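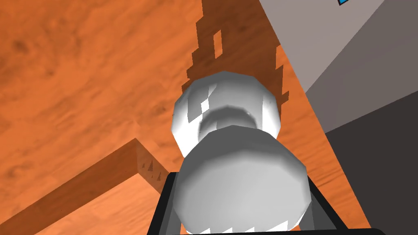
Fulden Shared Workshop
Minutes of the arm build group, March meeting

Started at 6 in the evening, more or less, once the kettle had been found. Orysia Dmytriv took the notes, so any muddle in what follows is hers.

Minutes of the previous meeting
Read through and accepted, with one correction. The elbow bracket was cut from the aluminum offcut in the back rack and we had written down steel. Pylypenko, who did the cutting and has the blisters, would like this put right, and so it is.

Where the build stands
The base is bolted down at last and it doesn't wobble, which after the winter we've had with it got a small cheer. The shoulder and elbow both turn freely by hand. The wrist is still in pieces in the biscuit tin on the second shelf — please, please don't tidy that tin, the shims in it are sorted by thickness even if it doesn't look that way.

The gripper we've settled on is the plain two-finger one, black, flat faces, no padding for now. We talked for a good while about gluing rubber to the fingers. Pylypenko is keen. Orysia would sooner see how the bare fingers behave on the real arm first, and since the rubber hasn't been bought yet, that is how we left it.

The simulation
We had the simulator up on the big screen and spent the best part of the evening around it. The tabletop is in with its wood grain, along with the board and the gray wall behind, and the white test piece with the two round lobes and the narrow waist sits nicely between the fingers. It was lovely to see the model doing something that looks like work after so many weeks of spreadsheets.

Two things came up. The first is that the surface of the piece breaks up into little white and gray triangles low down where it meets the gripper. Pylypenko's guess is that the two shapes are overlapping slightly and that the fingers are closing a hair too far. He will try a wider closing position and see whether the triangles go away. The second is the shadow on the table, which comes out in big blocky steps. Everyone agreed it's ugly. We also agreed it makes no difference to the arm, but Orysia would like it smoother before we put anything on the workshop noticeboard, so she'll look for the shadow setting and turn it up as far as the old computer will stand.

There was some talk about swapping the test piece for one with more facets, as the outline is quite angular. Decided to leave it alone. The coarse one loads quickly, and we're all rather fond of it by now.

Longer discussion, which I will try to keep short, on whether to hold the piece by the big lobe or by the waist. The big lobe is what we have been using. The waist would give the fingers something to lock into, so the piece couldn't slide up and out so easily, but it leaves very little room to be off by a bit in height, and our height is always off by a bit. We'll run both grips in the simulator before the next meeting and write down what happens in the blue notebook (the notebook, please, and no more backs of envelopes).

Parts and money
The motor controller from Clindero has arrived and powers up. The order to Distholm for bearings came to 61 dollars with shipping, which is more than we had set aside, but they sent the right size this time and we were glad of it. We have 5 spare bearings left over, in the jar with the red lid. The next thing to buy is cable sleeve for the run from the elbow to the wrist. Orysia will measure it properly with the arm stretched out straight, as the last sleeve was measured with it folded and we all remember that.

Safety
The stop button is wired in and was pressed several times by everybody, with great enjoyment. It cuts power to all the joints, so the arm drops when you press it. Until the shoulder brake is fitted, somebody has to stand by to support it, and nobody runs the arm alone. Orysia will write this on a card and tape it to the base.

Any other business
The big clamp is missing again. If it's at your house, no hard feelings, just bring it back.
The bench by the window is ours until the end of the month, and after that we share it with the bicycle people, so drawings need to be off the wall by then.
Thanks to whoever left the poppy seed cake.

To do before next time
Pylypenko: wider closing position in the simulator; reassemble the wrist.
Orysia: shadow setting; measure for cable sleeve; safety card.
Both: try the two grips and fill in the notebook.

Finished a little after 9. Next meeting same place, same time, and the side door will be open.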